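Quintana Street Block Association
Minutes, 2024-04-15

I'm taking the notes again, so apologies in advance for my spelling and for the parts where I got up to refill the coffee. We started late because the side door was locked and half of us were standing at it while the other half were inside wondering where everybody was.

Last meeting's minutes were approved with one fix. I wrote that the Tirnden lot was closed for repaving and it's only the back half that's closed. Sorry to anyone who parked on the street for a month on my account!

Summer block party

This took up most of the evening, as you'd guess. We're going for July again, same stretch of street, from the corner by Clistis Hardware down to the mailbox. The permit form has to be in 10 weeks ahead and I have it in my bag, filled out except for the map. Somebody offered to draw the map (thank you, mine last year looked like a plate of noodles).

Food will be potluck, with the grill people doing the grill. We went back and forth on whether to assign dishes by house number. I was for it, having eaten four kinds of potato salad last time, but the vote went against me and it's bring what you like. There'll be a sign-up sheet on the board and I'd beg you all to look at it before you cook.

Then drinks, and what to serve them in. A few of us want to stop buying throwaway cups and put out colored stemmed glasses, so people can remember which one is theirs. We'd want racks to go with them, the hanging kind.
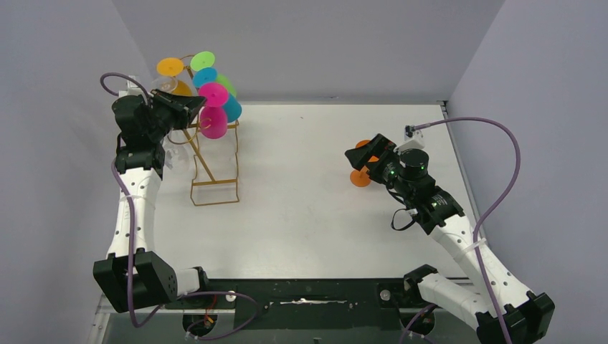

Stemmed glasses hanging from a gold-colored wire rack.

The worry is washing up. We have one sink at the hall and it drains when it feels like it. Two households said they'd take a load home and run it through their dishwashers, which got a round of applause. Against that, it was pointed out that stemmed anything on a folding table on a sloping street is asking for trouble, and that kids will want plain cups no matter what we do. We settled on plastic for everything, no real glass on the street at all, and plain tumblers for the kids' table. 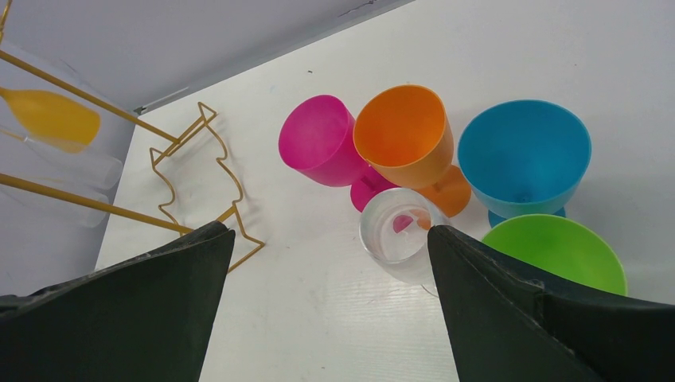
We'll keep the budget for drinkware separate from the food money so it doesn't get muddled like the balloon money did. Motion passed, 11 in favor and two against. I'm to get prices before we meet again.

Music: the band from last year can't make it. We'll try a playlist and a borrowed speaker, off by 10 at night, and that's firm.

Street trees

The city's contractor, Wultano, left door hangers about pruning. They'll do our side first and want cars moved. The maple in front of the laundromat is still dropping branches and I'm going to call again. If you have a photo of the big limb that came down, please send it to me, I can't find mine anywhere.

Speed bumps

No news. I called, I held, I got cut off. I'll call again.

Other business

The lending shelf is missing the long ladder. If it's in your garage, no hard feelings, please just bring it back. We also need someone to take over the newsletter, six pages or less, and I'll happily show you how the folding goes.

Next meeting is at the hall, usual time, and the side door will be open. I have the key now.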